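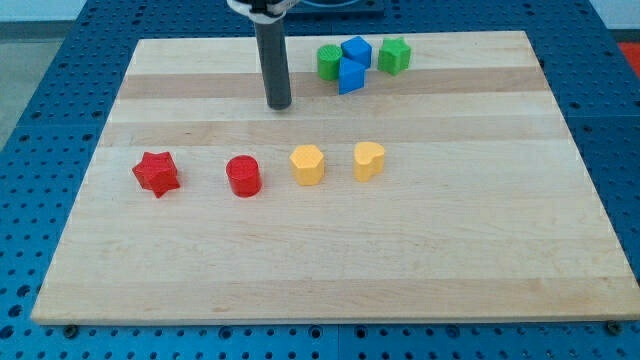 12/10/25 – board finish, continued from the last page. Coat two of the Lunotov oil went on last night and I came in early to look at it before Salamatu could tell me it was too much. I'm pretty happy! The maple is glued up from long strips, so the color was never going to be even, and most of it has stayed that pale cream I was hoping for. The one tan strip toward the back is still clearly darker than its neighbors. I thought the oil might pull them closer together, but nope. Ese likes it and wants me to leave it alone (she says it gives you something to line the shapes up against, and I can see her point). I had half a plan to rip that strip out and glue in a paler one, and I'm dropping it. Too much work for a board that's going to have plastic blocks pushed around on it all day.

Sanding notes for whoever makes the next one. I stopped at 100 on the underside and went finer on top. Don't bother going finer underneath, you want a bit of grip on that blue surface. The front edge got a few passes with a block by hand – the router chattered on the offcut and I lost my nerve. Still a tiny ridge on one glue line that I can feel with a fingernail but can't see. Leaving it.

Weight before oil was 2727 g on the Munro scale. Forgot to weigh it again after coat one, so that column stays blank, sorry Haruto. Will do it tonight.

Blocks: I like the four colors on the pale wood a lot more than I did on the old gray mat, where everything looked kind of muddy. Soledad wants to try a matte version of the shapes. She's asked Liststead for a quote and we were told around 7 working days, but they said that in July too and we all remember how that went.

Things I still want to sort out:
Does the oil mark the plastic if a block sits on it over a weekend? Try it on the offcut first, please.
Folasade asked about rounding the corners. I'd rather keep them square, but I'll sand one corner of the offcut so we can argue over a real thing.
Order more 100 paper, we're down to the torn sheets.
The rest of the oil is in the Nelleo tin on the bottom shelf, lid taped. Rags go outside flat to dry, NOT in the bin.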